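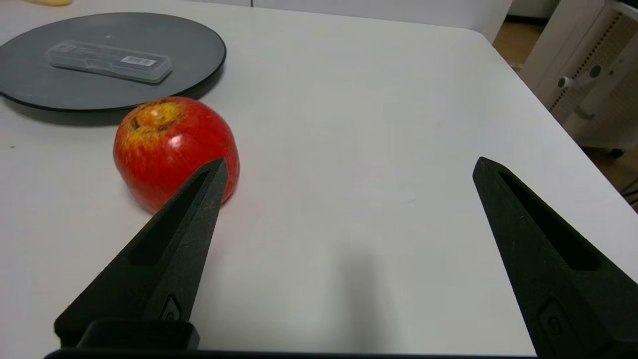 Fingers open, apple on the table.

Buy the Arm, Make the Fingers

Opinion, by Waltraud Grube

I have been building a robot arm at home since March. People who hear this ask what it will do when it is finished, and I tell them it will pick up an apple and put it on a tray. Most of them lose interest at that point. I think they are wrong to, and I also think most home builders spend their effort on the wrong end of the machine.

The usual advice in our workshop at Farnow is to build everything yourself. You print the joints, you wire the motors, you write the control code, and when it all moves you screw a gripper onto the end, usually one somebody else designed. I did it that way the first time. The arm took me one whole winter and it sagged. I replaced two of the joints, and it sagged a little less. By the time I got to the gripper I was tired of the project and I printed the first design I found. It could hold a block of foam if I placed the block between the fingers by hand.

This time I bought the arm secondhand, from a man in Grustberg who was clearing out his garage. It cost me 409 dollars, and the wiring was a mess but the joints were sound. I have heard from a few people at Farnow that this is cheating. One of them, Wegener, has been working on his own shoulder joint for longer than I have been a member. It is a beautiful joint. It has never been attached to anything.

My argument is that the fingers are where a home builder can do work that matters. They are small and cheap to print, and a bad idea costs you an evening. A bad idea in a shoulder joint costs you a month and a motor. You also learn faster at that end of the machine, where every mistake shows up as something dropped or knocked onto the floor.

The fingers on mine now are the fifth pair. They are black and speckled, they taper to a point, and each one has a long slot running up it. The first pair had flat, blunt ends, and they pushed things away before they closed on them. On the second I made the tips narrower and they snapped. The third and fourth were arguments with myself about how long the slot should be. I wanted some give in the finger so that it would settle against a curved surface, and I kept cutting away too much.

An apple is a good thing to test against, and I would recommend one over the cubes that come with most tutorials. A cube has flat sides and sits where you put it. An apple rolls. It is a slightly different width depending on which way it is turned, the skin is slick, and it bruises, so you find out quickly if your grip is too hard. It also costs very little to replace. I got through a bag of them in April and made sauce with the worst ones.

After the apple I want to move on to clear plastic boxes. I expect those to be harder. I am using a control program called Cuka, which a member of the workshop wrote and shares with anyone who asks, and it depends on a small camera near the fingers. Clear plastic is difficult for a camera to make sense of. Wegener thinks I should put colored tape on the boxes and be done with it. I may end up there, but I would like to try without tape first.

There is a fair objection to all this. If you buy the arm, you do not understand the arm, and when it breaks you are stuck. I accept part of that. I spent around 4 evenings tracing cables that I would have known by heart if I had run them myself. But I also know people who built every part and still cannot say why their machine misses by half an inch. Building a thing and understanding it overlap less than we like to think, and a working arm you can take measurements from will teach you more than a pile of parts.

So if you are starting out, I would say find a used arm, clear off a corner of a table, and print some fingers. Print them badly and fix them. Put the money you saved on motors into filament and fruit. The shoulder joint can wait until you have a reason to want a better one.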